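Ticket 139: Broadband drops out every evening
Opened 2024-01-12 by Mwanaisha Nyamweya
Status: open

Hi all, me again I'm afraid! The Hurneo router you sent in July was lovely for months and now it's gone daft. Every evening after tea the light goes from green to amber, everything in the house falls off the internet, and then it wanders back when it feels like it (usually just after I've given up and gone to bed).

What I've tried so far: turned it off and on, obviously. Swapped the cable to the wall for the spare one in the box. Moved it off the floor and up onto the bookcase. Did the speed test on your page too and got 50 in the morning, then 4 once the amber light came on, so it isn't just me being impatient.

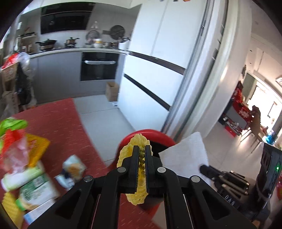 Attila Virág replied: Hello Mwanaisha, thanks for doing the cable already, that saves us a step. Could you log in to the router page, open Line Status and copy the error count for me, once with the green light and once with the amber? Please don't restart it in between or the count goes back to nought.

Right, done! It said 139 with green (same as my ticket, ha) and over 3,000 with amber. That sounds like rather a lot to me? I've left it switched on and I haven't touched a thing. I'm in all day if you need to send somebody round, just ring first as the bell's broken.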